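**Jornada de puertas abiertas en Hevel: ¿quién fue?**

### ginette_rey

¡Yo fui! Cola de 17 personas para ver el brazo con el escurreplatos, y eso que llegué pronto. La charla de Botden, floja, pero la demo me encantó (me quedé a verla dos veces).

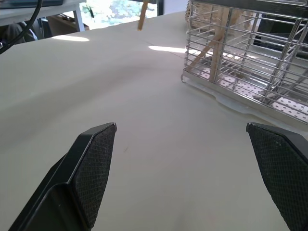
### atif.t

Pues a mí me aburrió. Más de 800 km entre ida y vuelta para ver una pinza y un escurreplatos de alambre... Las almohadillas con rombos, eso sí, muy chulas.

### ginette_rey

Hombre, Atif, ¡es una cocina, no un circo! A mí lo lento me da confianza.

### kgronli

Con Atif a medias. Lo de Grondum en mayo tenía más ritmo, pero no dejaban preguntar. ¿Alguien sabe si repiten?

### atif.t

Ravindra me dijo que sí, sin fecha todavía.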